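Chapter 7
Who Gets the Water? Sharing Rivers, Wells and Rain

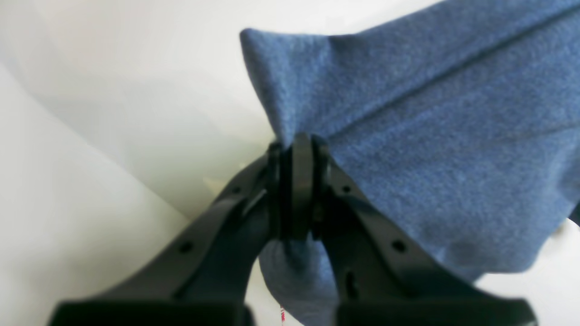

Figure 7.1 Blue fabric gathered into a peak between two black fingers.

Start with a glass of tap water. Before it reached your kitchen it was rain on a hillside, or snow, or a slow trickle through gravel far underground – and at some point along the way, a person or a town had to have the right to take it. That right is what this chapter is all about, and I think it's one of the best puzzles in the whole book!

Rivers don't care about property lines. A stream can rise on a ranch, run past a paper mill, fill a town reservoir and end up in a marsh full of herons, and every one of those places has a claim on it. When the stream runs high, hardly anyone argues. In a dry March the arguments come quickly, and they can last for decades.

Take the Jurkach River, which we'll follow through the next three sections. It is 135 miles long, and almost 400 farms draw from it. The town of Borner sits near the top and Furnis sits near the mouth. Borner built its canal first. Furnis grew faster. Under the older rules, the first to use the water kept the strongest claim, so a small orchard outside Borner could fill its ditches while Furnis asked families to stop watering their yards. Was that fair? Hold on to your first answer and write it down, because you may well change it by Section 7.4.

There are two big ideas to get hold of early. The first is called riparian rights: if your land touches the water, you may make reasonable use of it, and so may your neighbors up and down the bank. The second is prior appropriation, often shortened to "first in time, first in right." Here it doesn't matter whether your land touches the river. What matters is when the water was first put to use. Some places mix the two, and the mixtures can get wonderfully tangled.

Groundwater adds another twist. You can stand on a bridge and watch a river drop, but an aquifer drops out of sight. Viorica Gashi, a well driller in the Mohamedi Valley, kept a notebook of water depths at 17 wells, and her pages show how pumping in one field can lower the level in the next. We'll work with her numbers in Section 7.3, so have some graph paper handy.

Then there's the water left in the river on purpose. Fish need it, so do the cottonwoods along the banks, and so do people who paddle and swim. For a long time the law hardly counted this as a use at all. Section 7.5 looks at how that began to change, and at the hearing where Elsie Rudd and Carter Simard argued opposite sides of the question (both of them very well).

Words to know
aquifer
riparian rights
prior appropriation
instream flow
recharge
watershed

Before you read
Find out where your own tap water comes from. Your water supplier may have a map online, or you can call and ask. Bring the name of the river, lake or aquifer to class.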